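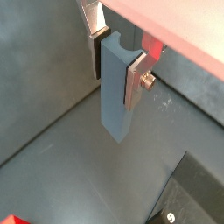 The Zalness had been showing second-run movies for as long as I'd been alive, and the summer I got the keys to it I was so happy I slept in the projection booth. On purpose! With a pillow! I had 194 seats, a popcorn machine that ran hot on the left side, and a lobby in a red so dark that people walked into the candy counter. So I painted. I wanted the pale blue of that block between the metal fingers, a blue that looks good over plain gray, and the lobby floor was as gray as they come. I did two coats by myself with the soundtrack to an old pirate movie going full blast, and when the sun came in at four in the afternoon I stood there with paint in my eyebrows and thought, well, now you have to find something to show.

That part was harder. The multiplex over in Nolden got everything first, and by the time a movie reached me, most of my town had already driven out there and seen it, with reclining seats. I didn't hold it against them. I'd been in those seats. They're wonderful.

Then a disc came in a padded envelope, with a letter from a distributor I had never heard of. The movie was called Tipoki. It was about a ferry cook who finds out her boat is going to be scrapped and decides to feed the whole island one last time, and it had no stars in it and a lot of onions. The letter said Nolden had turned it down. The letter said, in fact, that everyone had turned it down, and would I consider it for a week.

I watched it alone in row F that night. I cried at the soup. I cried again at the second soup, which is a better soup, and then I ran up the aisle and called the number on the letterhead, forgetting that it was nearly midnight.

"Who is this?" said the man who answered.

"I have a theater," I said. "I love your movie!"

He was quiet for so long that I checked the phone. Then he asked me, very carefully, which one.

His name was Adelino Carrilho, and he had one movie. He had sold a van to buy the rights. We talked until the streetlight outside the booth went off, about terms, and posters, and whether you could serve soup in a theater (he thought you could, if you had lids). He wanted half the door. I said he could have half the door and half the soup.

I booked it for a week in July, right up against the loudest movie of the year, the one with the two moons crashing into each other. My sister looked at the calendar and then at me and went to make coffee.

The first night we had 5 people. One of them was my sister. One of them had come in to get out of the rain and asked me at the door if it was the moon one. I told him no, it was better, it had a ferry, and he shrugged and bought a ticket, and I have never been so nervous about a stranger in my life. I watched the back of his head for the whole two hours. At the first soup he leaned forward. At the second he put his hand over his mouth.

He didn't say anything on the way out. But the next night he was back, wearing a tie, with his mother. 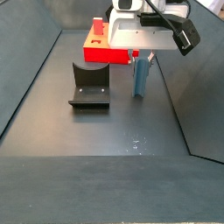

Adelino said that was how it would go, if it went at all - one mother at a time - and that I shouldn't touch the showtimes, shouldn't cut the price, and for the love of God shouldn't run out of lids. He called every evening after the last show. I'd read him the count and he'd repeat it back to me like a phone number.

The third night we had more than 40. I made the soup in my own kitchen, from what I could work out by pausing the disc, and it was a little too salty and they drank it anyway. A couple in the back row held hands. Somebody's grandfather explained ferries to me for most of an hour while I swept around his shoes, and I didn't mind a bit.

Then on the fifth night the Bovham died. That's the projector, a big old beast I had inherited with the building, and it went out in the middle of the kitchen fire, with a sort of cough. The room went black. I came flying down the stairs to apologize, and before I got to the front I heard a woman's voice in the dark asking what happened to the cook.

And the man with the tie told her. He just started telling it, from his seat. He did the captain's voice. His mother corrected him on the onions. Other people who'd seen it chimed in from all over the room, and I stood in the aisle with my flashlight pointed at the carpet and listened to my audience finish the movie. When they got to the second soup it was so quiet I could hear the popcorn machine ticking out in the lobby.

I offered refunds. Two people took them and then came back the next night, when I'd gotten a new lamp in and burned my thumb doing it.

By the end of the week the register said 453. I checked it twice and called Adelino, and he picked up before it rang.

"Four five three," he said after me. I heard him sit down. There was a dog somewhere behind him, and a television, and then he turned the television off.

"They beat you with the moons, I guess," he said.

"Oh, by a mile!"

"Can you hold it another week?"

I looked down through the little window at the screen, and the rows, and my sister walking along row C picking up lids and stacking them inside each other. I told him I'd need more onions.

Last updated: July

Comments

rowfforever: The audience finishing the movie in the dark!! I used to run a booth in college and we had a lamp go during a western. People just went home. I would have given anything for the man with the tie.

Maureen T.: I want to see Tipoki and I'm a bit upset that I can't. What's in the second soup?

dollarmatinee: Half the door for one small distributor sounds about right for a second-run house. Loved the nightly phone calls. My dad used to phone in his counts too, and he always whispered the bad ones.

Maureen T.: Reading it again. I think it's leeks.

More stories

The Last Drive-In Speaker
Intermission
My Aunt Sells Tickets to the Wrong Movie
Coming Attractions, Part Two
A Seat on the Aisle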